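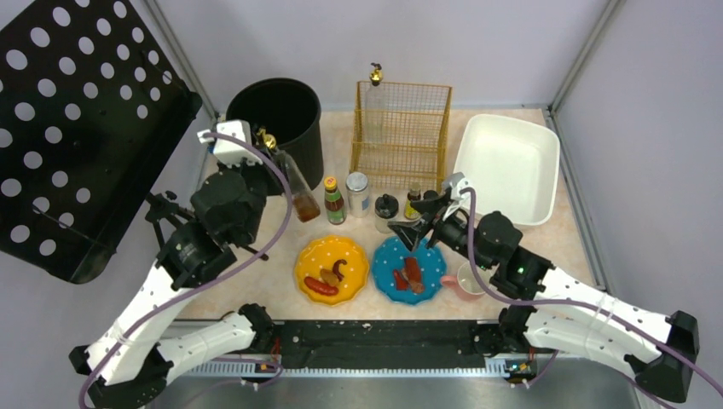 Condis table, fixed view: left gripper beside the tilted bottle, right gripper open next to the glass jar.

Condis

Perception, planning and control code for two arms sharing one condiment table, plus the recordings we used to tune it. Maintained at Budergate by Nermin Güneş and Tomás Carroll. Current release: 2.

Hello and welcome

If you've come over from the Kistine planner repo, you already know half of this and can probably skip down to Getting it running. If you've come in cold, pull up a chair. We've tried to write the sort of README we like to find ourselves, which means it's a bit longer than it needs to be and it tells you where the sore spots are.

Condis grew out of a fairly modest wish. We had a planner (Kistine) that was good at moving one arm around a tidy table, and we wanted to know how much of it would survive when there were two arms, when the table was set for a meal, and when some of the objects were clear glass. The answer was "less than we'd hoped", so we started writing the bits around it: a tracker that remembers objects when a gripper covers them up, a little arbiter that decides which arm gets the middle of the table, and a replay tool so we could argue over what had happened with the evidence in front of us.

What's in the box

condis_see
The perception node. Takes the fixed camera and the two joint-state streams, gives back a list of objects with a class, a pose and a confidence. It also gives back a visibility value, which we lean on heavily and which is explained further along.

condis_plan
A wrapper around Kistine that handles two arms. Most of the thinking is about who goes first.

condis_run
The control loop. It runs at 100 Hz on our machine and is happy there. Joint targets go in, joint targets come out smoothed and limited, and if the perception stream goes stale it holds position and complains in the log.

condis_replay
Plays an episode back with the tracker's beliefs drawn over the camera view. Tomás built this in an afternoon in May and it has saved us more time than everything else put together. Please use it before filing an issue!

donmez
Our calibration tool, packaged separately as Dönmez but pulled in as a submodule. The folder name drops the dots on the o because one of our build scripts fell over on it, and we've never quite got back to fixing that.

The table

The layouts are deliberately crowded. Small condiment containers stand in a line across the middle, with a wire rack and a white tray behind them, and plates and a mug nearer the front. Bottles with gold pourers are there to be handled, and the rack gives an upright one somewhere to stand. The plates are yellow and blue, with scalloped edges and white dots on the rims, and they hold food-like pieces in reds and browns.

Those choices shape the software more than you might expect. The wire rack is mostly gaps, so a naive depth segmentation either fills it in as a solid block or loses it altogether; we model it as a box for collision purposes and as a thin shape for everything else. The clear bottles are found by their pourers first, with the glass body inferred from there using the known bottle model. Gold against a pale wall is a kind thing to look for. Clear glass against a pale wall is not, and we stopped pretending otherwise quite early on.

The food pieces get one generic class, "piece", with a colour descriptor attached. We did try finer classes. A reddish-brown piece standing up and the same piece lying over kept being labelled as different foods, and nothing downstream cared what it was called, only where it was and which way it was pointing. Nermin took the finer classes out and the planner got noticeably calmer.

About visibility

Every tracked object carries a visibility value between zero and one. Zero means the tracker can't see it at all but believes it's still there. One means it's fully in view. When a gripper reaches in at the end of the row, the small container behind the fingers may drop to a very low value, and the tracker keeps the last good pose and lets its uncertainty grow slowly.

What you should not do is treat low visibility as "gone". Our first planner did exactly that. It would cheerfully route the hand straight through a bottle it had been looking at a moment earlier, and there is a folder of recordings from that fortnight that we keep for the sake of humility. If you're writing your own planner on top of condis_see, please read the notes in see/memory.txt before anything else.

The big perforated panel at one corner of the view and the bin at the rear left are both in the static mask file. If you move either of them, or shift the camera, redo the mask. The tool will ask you to draw it by hand, which takes a few minutes and a steady wrist.

Sharing the middle

Each arm reaches in from its own front corner, so the outer parts of the table are uncontested. The trouble is all in the centre. The arbiter divides the tabletop into left, right and shared areas and hands out a lease on the shared one. A lease covers the whole swept volume of the planned motion, including the wrist and the cable allowance.

That cable allowance deserves a word. The purple cables bow well out from the grippers, and Kistine knew nothing whatever about cables. We approximate each one as a chain of fat spheres hung between the gripper and the forearm. It's crude and it wastes space, and we've gone back and forth on whether to do something cleverer. For now crude is winning. You can set the sphere radius in plan/cables.conf; make it smaller at your own risk and keep a hand near the stop button while you try it.

The lease holder can be asked to yield, but it is never forced to. If both arms want the centre and neither is moving, the one with less distance left to travel goes first. Ties go to the left arm. There was a long and surprisingly heated chat about the fairness of that, and in the end the left arm got it on alphabetical grounds.

The recordings

The release comes with nearly 200 episodes across 18 named layouts. An episode includes the fixed camera video, joint states from both arms, gripper commands, the tracker's output at the time, and a short text note from whoever was sitting at the desk. The notes are uneven. Some are a careful paragraph and some just say "ugh". We've left them as they were.

Failures are in there alongside the good runs and are marked in the outcome field. We'd ask you not to filter them out when you're tuning the tracker, as most of the interesting covering-up happens when a motion has gone a bit sideways.

Tracker output in older episodes was produced by older tracker code. If you want consistent beliefs throughout, run the refresh step below; it leaves the original output alone and writes a second track beside it.

Getting it running

You'll want a Linux machine with a reasonable graphics card. Then, from the top folder:

make deps
make submodules
make build
./condis_replay layouts/row_and_rack

If a window opens and you see coloured outlines over the table, all is well and you can put the kettle on. To refresh the tracker output:

./condis_see --refresh episodes/

For live arms, do the calibration first. Dönmez walks you through it at the terminal and refuses to save a result it doesn't trust, which can be maddening late in the day but has been right every time we've checked.

./donmez/calibrate --left --right
./condis_run --dry

The dry flag plans and prints without sending anything to the motors. Please do at least one dry pass on any new layout. We still do, even on layouts we know by heart.

Settings you'll likely want to change

see.min_confidence
Lower it if your lighting is dim, and expect a few phantom bottles for your trouble.

see.memory_halflife
How quickly the tracker loses faith in something it can't see. Longer suits slow arms.

plan.lease_timeout
How long an arm may sit on the shared area without moving. Too short and the arms dither at each other like people in a doorway.

run.hold_on_stale
Leave this on.

Known problems

The liquid in a bottle is not modelled. A small amount at the bottom of a tilted bottle is treated exactly like an empty one, and pour motions are open loop: tilt to an angle, wait, tilt back. Tomás has a branch that tries to estimate the liquid line from the camera. It works nicely on dark sauces and poorly on anything else, and it won't be merged until that evens out.

Pieces that touch each other on a plate are sometimes merged into one. The colour descriptor helps when they differ and doesn't when they don't.

The mug handle's direction is estimated from its outline and will flip now and then if a cable passes close to it. Grasping by the rim avoids the whole business.

Labels on the small bottles aren't read. We tell the containers apart by cap colour, label colour and height, and two dark caps close together will confuse it if their labels are turned away.

Helping out

Patches are very welcome, and so are grumbles, provided they come with an episode we can replay. Keep names and comments in plain words where you can. Run make check before sending anything; it takes a while because it replays a handful of the awkward episodes from end to end, and we'd sooner you waited than we broke the tracker's memory again.

Questions about perception and the recordings are best sent to Nermin. Planning, leases and cables go to Tomás, who's usually around from 9:30 in the morning and answers faster if you attach the log.

Licence

Code is under the terms in LICENCE. The recordings have their own file, episodes/LICENCE, which asks you to credit Budergate and to pass on any corrected outcome labels so we can fold them into the next release.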